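Wrist cam lag when both arms move, planner overshoots

laur_hz
Posted Aug 5, 2020
Two arm cell, cable sorting into a bin. Planner is Bretcombe, stock config. One arm alone fine. Run both and the grasp pose comes in stale, fingers close next to the cable. Wrist views below, fingers in both.
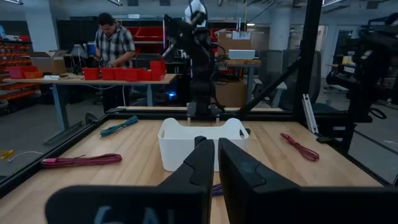
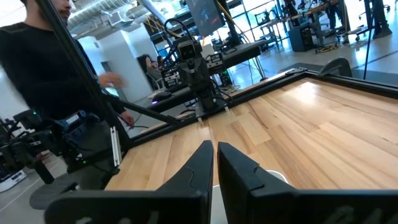 fletgate4000
What rate is the control loop running at, and what rate are the images?

laur_hz
Loop is 371 Hz, images 30. Both arms share one process for perception.

aiguo_xue
Theres your problem. One process, two streams, queue fills up. Set queue depth to 1 and drop old frames.

bellonent_fan
Disagree. Dropping frames hides it. Stamp at capture, not at arrival, then look up the joint state for that stamp. We had 4 frames of delay in July and the queue was fine.

aiguo_xue
Stamps tell you its late. Doesn't make it less late.

bellonent_fan
Cable isn't moving tho. Late is ok if the transform is right.

laur_hz
ok checked, stamping at arrival. Hongmei Zeng wrote that node, will ask her before I touch it. Trying the queue thing tonight on one arm first

fletgate4000
Post the log either way pls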